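Trasley savings bank gets second liquidity line

The central bank of Linirel has extended a second emergency credit line to Trasley Savings, the country's third-largest deposit taker, and left its main interest rate unchanged. The new line is worth 700 million and runs for 9 weeks.

Withdrawals have slowed since the first line was opened in December, the central bank said, but the lender still cannot borrow on the open market.
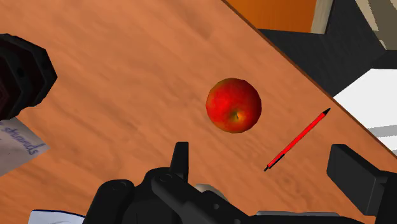 Terms of the loan

Trasley must post mortgage bonds as collateral and pay 2 points over the policy rate. Dividends are frozen until the money is repaid. A sale to Onsri, a rival lender, remains under discussion — neither side has named a price.

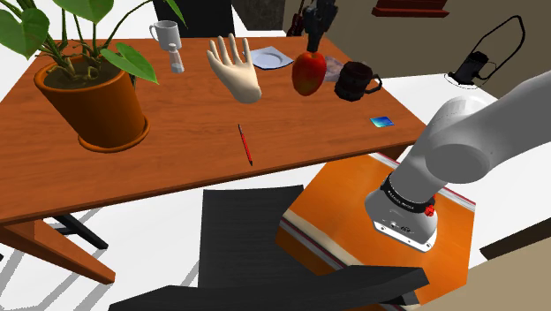 By the Prandia markets desk | 2018-03-22

Government bonds were little changed after the announcement. Shares in Onsri fell roughly 2 percent in morning trading, while Trasley stock stayed suspended. The finance ministry said deposit insurance limits would not change. Lawmakers are due to question the bank regulator next week.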